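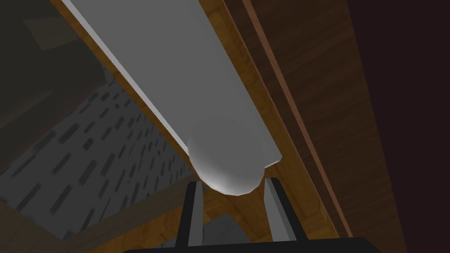

灰色的杆

屏幕停在这里的时候，墙上的钟是晚上八点多一点。我没有按暂停。是程序自己停的，和前一次一样，和再前一次也一样。

“它又不抓了。”我说。

Mārtiņš Mockus 坐在我对面，中间隔着两台显示器，所以我只能看见他的头发。他没有站起来。他问：“手指是开的还是关的？”

“开的。”

“离杆多远？”

“很近。你过来看。”

他过来了，手里还拿着一个没有吃完的面包。他弯下腰，看了很长时间。屏幕上，杆的圆头停在两根手指的上方，手指里面那一条灰色的面互相对着。只要再往前走一点，再合上，就可以了。我觉得连小孩子都会这样做。

“木纹很好看。”他最后说。

我那天已经很累了，这句话让我非常生气。但是我没有说出来，因为我那时候说生气的话还说得不好，我怕说错一个词，就变成笑话。我只说：“我问的是杆。”

“杆也好看。”他说，然后回到他的座位上去了。

我们的小组在 Zeditz 技术学校的地下室里活动。地下室本来放自行车，冬天的时候，墙边的管子会发出很响的声音，像有人在里面敲门。学校给我们的电脑是 Goel 公司换下来的旧机器，每一台的侧面都贴着一张写了号码的纸。我的那台，键盘上的空格键要按得很重。

我是秋天才来的。父亲换了工作，全家搬到 Zeditz，我在新的班里听课，十句话能听懂七句，剩下的三句往往是最重要的。老师建议我参加一个小组，说这样学语言快。我选了机器人小组，因为我以为在那里不需要说很多话。后来我知道，这里的人说的话也很多，只是他们都对着屏幕说。

我们要参加的比赛叫 Prudon 杯。初赛完全在仿真里进行，主办方发来任务，学生自己搭场景，自己写控制程序，然后把两样东西一起交上去。那一年的任务写得很短：机械手要从上方或者侧面接近一根固定在木架上的圆头杆，抓住，向外拉，不可以碰到旁边的任何板。每个队要在自己的场景里连续做 50 次，把记录交给他们。成绩好的队去 Dulero 参加决赛。

场景是 Mārtiņš 做的，控制程序是我写的。老师这样分，是因为别人都已经有了搭档，我们两个没有。

关于 Mārtiņš，我应该公平地说几句。他比我高一年级，说话很少，做事情很慢，但是他做过的东西没有人需要再做一遍。他在木架的木纹上花了整整一个晚上。浅色的木头是一种纹，深色的那块板是另一种纹，两种木头中间，他还加了一条细细的红棕色的边。任务里没有要求这条边。我问他为什么要加，他说：“没有边，木匠会不高兴。”

“哪里有木匠？”

他想了一下，说：“应该有一个。”

还有那块灰色的板，上面全是细长的小孔。他把小孔一排一排地错开，错得很整齐。我从机械手那里往外看，这块板斜着伸到远处去，小孔越远越密，看久了眼睛会花。我对他说，评分的人不会看小孔。他说他知道。

那时我心里有一个不太好的想法。我想，他花时间做这些漂亮的东西，我的程序却每天晚上停在同一个地方，到最后大家会说，场景很好，可惜控制不行。在新的学校里，我已经是一个听不懂话的人了，我不愿意再做一个写不好程序的人。

所以我每天改我的程序。我改速度，改角度，改手指合上以前等待的时间。我把距离传感器的那一段重新写了一遍，又把重新写的删掉，用回原来的。有一天我在食堂排队，忽然觉得自己明白了，饭也没有吃，跑到地下室去试。机械手很平稳地向前走，圆头越来越近，灯光在圆头的下面有一点点发亮，然后手停住了。

记录里写着：接触。

我看着这两个字，心里很奇怪。手指明明还没有碰到。杆的圆头和手指之间还看得见木头。可是程序说，已经碰到了，请停下来，因为“不可以碰到”是我自己写的规则。

我又跑了一次。接触。再一次。接触。

那天晚上回家，我对外公讲了这件事。外公和我们住在一起，他年轻的时候修炉子，现在什么都不修了，可是他喜欢听别人讲坏了的东西。我用我们自己的语言讲给他听，讲得很快，终于不需要想语法了，很舒服。

外公问：“手碰到了什么？”

“什么也没有碰到。前面是空的。”

“你怎么知道是空的？”

“我看见的。”

外公说，以前他修过一个炉门，怎么关也关不上，门和框中间看起来什么都没有。房子的主人骂门，骂了一个冬天。外公去了以后，先把眼睛闭上，用手指慢慢摸框的里面，摸到一层很薄的东西，是旧的漆，和框的颜色完全一样。

“看是看，碰是碰。”外公说，“你先问一问，你的手摸到的是不是你眼睛看到的那个东西。”

我吃完饭，洗了碗，躺到床上，灯关了以后才听懂他的话。

第二天我到得很早，地下室的灯还没有开。我在 Mārtiņš 的场景文件里找那根杆。我以前没有打开过他的文件，我觉得这有一点像打开别人的书包。文件写得很清楚，每一块板都有名字，木架叫“木架”，小孔板叫“小孔板”，那条细边叫“木匠的边”。

杆有两个形状。一个是给眼睛看的，我们在屏幕上看到的就是它，浅灰色，头是圆的，旁边有一个小小的平台阶。另外一个是给碰撞用的，平时不显示。我把它打开，屏幕上立刻多了一个绿色的方盒子，很粗，把整根杆装在里面，还向前伸出去一段。机械手每天晚上碰到的，就是这个盒子。

我坐在那里，第一个感觉是高兴，非常高兴。第二个感觉我不想写，但是写故事的人应该诚实。第二个感觉是：太好了，是他的错。

Mārtiņš 来了以后，我把显示器转过去给他看。我事先准备好了一句话，在家里练习过语法，每一个词都对。我说：“你做了一条没有人要求的边，可是你没有做杆。”

他看着绿色的盒子，没有说话。他的耳朵变红了。过了一会儿他说：“这是去年的模型里复制来的。我想以后再换。”

“以后是什么时候？”

他把包拿起来，出去了。门关得很轻。

我本来以为，说出一句语法正确的生气的话，会让我觉得自己终于是这个学校的学生了。可是管子在墙里敲，我坐在那里，只觉得房间很冷。我想起前几个星期，我每次说“它又停了”，他每次都走过来看，每次都弯下腰看很久。他没有说过一次“你的程序不好”。我还想起，他从来不纠正我的句子，除非我问他。

我试着自己把盒子改成圆的。在场景软件里，我像一个第一次拿筷子的人。我把碰撞的形状改成圆柱，圆柱歪了，穿过了深色的木板。我撤销，再改，圆柱跑到了机械手的后面。到中午，我的那根杆有三种形状，没有一种在正确的地方。

下午我去高年级的教室找他。走廊里人很多，我站在门口，不知道应该怎么叫他的名字，因为我一直念不好。他的名字里有两个字母，上面和下面都带着小东西，我的舌头不喜欢它们。我在心里念了几次，然后大声叫了。

全班都转过来看我。Mārtiņš 也转过来。

“念得不对吗？”我问。

“差一点。”他说。

“那正确的是怎样？”

他念了一次，我跟着念了一次，他摇头，又念了一次。旁边有人笑，他没有理。我念到第四次或者第五次的时候，他点了头，拿起包跟我走了。

在楼梯上我说对不起，我说我打开了你的文件，还在里面弄坏了一些东西。他问弄坏了什么。我说杆穿过了深色的板。他的脸立刻变得很难看，走路也快了。

“边呢？”他问。

“边没有事。”

他这才放心。

他改那个形状没有用很多时间。他把碰撞的圆柱做得和杆一样粗，头上加了半个球，连那个小小的台阶也做了。我说台阶可以不做，这么小，手指碰不到。他说：“你的手指可能碰不到。别人的手指可能碰到。”我就不说了。他做完以后把绿色的盒子再显示一次，这时候已经看不到盒子了，只看到杆的外面有一层很薄的绿色，像刚刷了漆。我想到外公，就把炉门的事情讲给他听，讲得很慢，有几个词我用手比画。他听得很认真，最后问，那个房子的主人后来有没有向门道歉。

我说我要回去问外公。

然后我们跑程序。机械手向前走，我把手放在桌子下面，不让他看见我在捏自己的手指。圆头到了两根手指的上方，就是那个我已经看过很多很多次的位置，连杆左边那一条细细的亮线我都认识。手没有停。它往前又走了一点，手指合上了。

合上以后，杆滑出来了。

“摩擦。”Mārtiņš 说。

“摩擦是你的还是我的？”

“杆的表面是我的，手指的力是你的。”

于是我们又做了整个晚上。他把表面的数字写在纸上给我看，我把力的数字写在同一张纸上，像两个人在买东西讲价。纸的边上有面包的油。后来他把纸折起来放进包里，我想他是忘了扔，过了很久才知道他没有忘。

我的程序还有真正的错误，这件事也应该写下来。当手从侧面接近的时候，它有时会擦到小孔板。这和他的模型没有关系，是我算转角的时候少了一个符号。我找到的时候脸很热，我告诉了他，声音不大。他只说：“哪一行？”我指给他看，他说：“嗯。”

一月的时候我们交了记录。交以前我们在自己的机器上先跑 200 次，夜里不关电脑，管理楼的人在门上贴了纸条，问是谁不关。早上我第一个到，打开记录，从头往下看。有两次没有抓住。我把这两次的画面单独调出来看，看不出和别的有什么不同。Mārtiņš 来了，也看不出。他说，也许木匠那个时候不在。

初赛的结果过了很久才到，老师在地下室的门口念给我们听。我们可以去 Dulero。

去 Dulero 要坐 6 个小时的火车。我和 Mārtiņš 坐在靠窗的位子，老师在过道的另外一边睡着了，书掉在脚上。外面先是雪，后来是没有雪的田，再后来天黑了，窗户里只有我们自己。我问他，决赛用真的机械手，主办方会不会也做一个木架。他说会，信里写了。我问，会不会有那条边。

他把那张纸拿出来了，就是有面包油的那一张。他在背面画过主办方寄来的木架图，画得很细，但是在浅色的木头和深色的板中间，什么都没有。

“没有边。”他说。他的样子好像有点担心。

“那木匠呢？”

“我不知道。”他把纸又折起来。“到了以后，我们先摸一摸吧。”

火车在一个小站停了一会儿，有人在站台上拖着箱子跑。我把那几个带小东西的字母又在嘴里念了一次，没有出声。他正在看窗户，不知道有没有从玻璃里看见。

老师醒了，问我们到哪里了。我用这里的语言回答，说还没有到，还可以再睡。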